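Chapter 3
Paper: Fibre, Grain and Fold
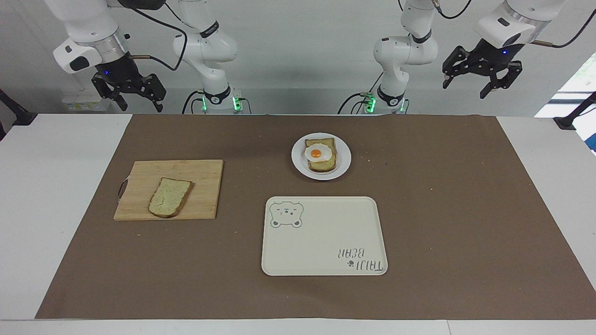

Tear a strip from the top of a newspaper page, then turn the page a quarter turn and tear another. Go on, do it before you read any further! One of those strips came away long and fairly straight, and the other wandered off sideways and left you with a ragged wedge. It's the same sheet and the same pair of hands. What changed was the direction you were pulling in, and most of this chapter grows out of that one small surprise.

We handle paper all day long without giving it a thought. It wraps the fish and chips, lines the cake tin, carries the rates notice and holds this book together (if you're reading the printed edition). In Chapter 2 we looked at timber and saw how a living tree lays down long, hollow cells that carry water up the trunk. Paper starts with those very same cells. A pulp mill pulls them apart, washes them, floats them in an enormous amount of water and then lets them settle back together as a thin, tangled mat. Everything a sheet of paper can do depends on how that mat was made.

What you will learn

By the end of this chapter you should be able to:

find the grain direction of an unmarked sheet in at least two ways
explain why wet paper curls, and predict which way it will go
describe the difference between mechanical and chemical pulp
choose a suitable paper for wrapping, for folding and for bookbinding
measure the grammage of a sheet using kitchen scales and a ruler

Words to watch for

Grain, furnish, sizing, calender, kraft, grammage, deckle. Each one is explained where it first turns up, and they are all gathered in the glossary at the back.

3.1 Why paper has a grain

On a papermaking machine the watery pulp pours out onto a moving mesh belt. The belt is travelling quickly, the fibres are long and thin, and so a good many of them swing around to lie along the direction of travel, the way sticks line up in a fast creek. The water drains through the mesh and the fibres stay more or less where they landed. That direction is called the machine direction, or simply the grain.

Handmade paper is different. The papermaker dips a framed screen into a vat and gives it a shake from side to side and from front to back, and the fibres settle every which way. A handmade sheet has very little grain at all, and you can feel this the moment you try to tear it.

Grain matters a great deal once you start making things. Paper folds crisply along the grain and tends to crack across it, especially if it is heavy. It is stiffer in one direction than the other. And it swells when it gets damp, but nearly all of that swelling happens across the grain, as each fibre gets fatter without getting much longer. A bookbinder who glues in a page with the grain running the wrong way will end up with a wavy book that never quite shuts.

3.2 The strong brown one

Kraft is the German word for strength, and kraft paper has earned it. Wood chips are cooked under pressure in an alkaline liquor that dissolves most of the lignin, the natural glue that holds wood cells together. The fibres come out long and hardly damaged. Leave them unbleached and you get the familiar brown of parcels, grocery bags and cement sacks.

Heather Trevaskis, who ran the finishing floor at the old Mudgway mill for 19 years, used to teach new starters with nothing more than a roll of brown wrapping and a bucket of water. She would have them wet one face of a square and lay it on their palm. "Watch it roll up," she'd tell them. "The paper's showing you its grain, so you may as well look." It's a lovely demonstration, and you will repeat it in Activity 3A.

Mechanical pulp takes another road. The logs are ground against a rough stone or between metal plates, lignin and all. Very little of the tree is wasted, but the fibres are shorter and the leftover lignin turns yellow in sunlight. Leave a newspaper on the back seat of the car over January and you'll see the colour change for yourself.

Activity 3A: Finding the grain

You will need a sheet of brown wrapping paper, a sheet of office paper, scissors, a pencil and a saucer of water.

Cut a square from each sheet and pencil an arrow along one edge. Bend each square gently one way, then the other, and note which bend feels softer. Now wet one side of each square and lay it on your palm, dry side down. The square will curl into a tube, and the tube lies parallel to the grain. Draw a second arrow to show it.

Did the bend test and the water test agree? Keep your marked squares, as you'll need them again in Section 3.4.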